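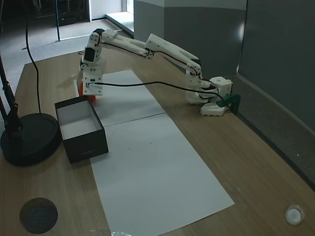
3 Table layout: paper, box and lamp

Use this section to lay out a table for boxing single blocks. It applies to the standard Floditdale table layout and to any plain wooden table of similar size. Counting, sealing and labeling are covered in the sections that follow.

3.1 Before you start

You need:

- two sheets of plain white paper
- one black box with a white interior, lid off
- one desk lamp with a round base
- the blocks to be boxed
- a dry lint-free cloth
- low-tack tape (optional)

Wipe the tabletop and let it dry fully before laying paper. Check clamps at the table edge for tightness. Do not loosen a clamp to make room for the paper.

CAUTION: Do not use solvent cleaners on an unsealed wooden top. They raise the grain, and the paper will not lie flat afterward.

3.2 Laying the paper

1. Place the first sheet toward the back of the table, lengthwise.

2. Place the second sheet in line with the first, running toward the front edge. The two sheets should form one long strip with a single seam across it.

3. Line up the long sides. The strip may run at an angle to the table edge. The sheets must be in line with each other.

4. Smooth both sheets from the seam outward with the flat of the hand.

5. If the seam lifts, fix it with one short piece of low-tack tape at each side. Do not tape across the full width.

Note: Small specks on the paper are acceptable. Replace a sheet when it is creased, torn or curled at the corners. Sheets can be replaced one at a time.

3.3 Placing the box

1. Remove the lid and store it off the table. A lid left on the paper takes up space and is easily mistaken for a second box.

2. Set the box toward the left side of the table, open side up, on or partly over the left side of the paper strip. A slight rotation does no harm.

3. Press down lightly on two opposite corners. If the box rocks, check for a paper edge folded under it.

4. Check that the white interior is clean. Tip out any dust away from the table.

CAUTION: Do not stand the box across the seam. It pulls the sheets apart when the box is moved.

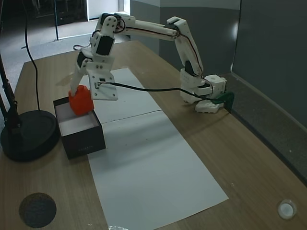 Page last changed: Thu 22 February - R. Rivadeneira

3.4 Placing the lamp

1. Stand the lamp on the left side of the table with the whole of its base on the tabletop. The base should not rest on the paper.

2. Lead the power cord away from the box. Leave enough slack that the cord does not pull on the base.

3. Turn the lamp on and look at the inside of the box. Soft shadows on the paper are normal. If the floor of the box is in deep shadow, move the lamp before moving the box.

WARNING: Keep loose paper clear of the lamp head. Let the lamp cool before you change its position.

3.5 Boxing a block

1. Take one block at a time. Hold it by two opposite faces, not by the beveled corners.

2. Bring the block over the opening and lower it until it is below the rim.

3. Release it close to the floor of the box. Do not drop it from above the rim.

4. If the block catches on a wall or comes to rest in a corner with one edge up, lift it clear and lower it again. Pushing it down from above marks the white lining.

5. Check that the box has not shifted. Return it to its place on the paper if it has.

Note: Orange blocks show up well against the white interior. With white or pale gray blocks, check the inside of the box by eye before closing it.

3.6 Changing the box

Lift the box straight up, holding it by the outer walls. Sliding it drags the paper. Fit the lid away from the table and set down the next box as described in 3.3. Printed text on the front face should face the operator - except for the Herrera layout, where it faces the back of the table.

3.7 Common faults

Paper creeps toward the front edge: the tabletop is dusty or still damp. Remove both sheets, wipe down and lay them again.

Seam opens during work: the box is standing on it, or tape has been applied to one side only.

Box tips when a block is lowered: the block is touching the rim. Lower it nearer the middle of the opening.

Matano Table Layout Guide | Questions: Chelsea Bainbridge, Documentation | © Matano | Back to top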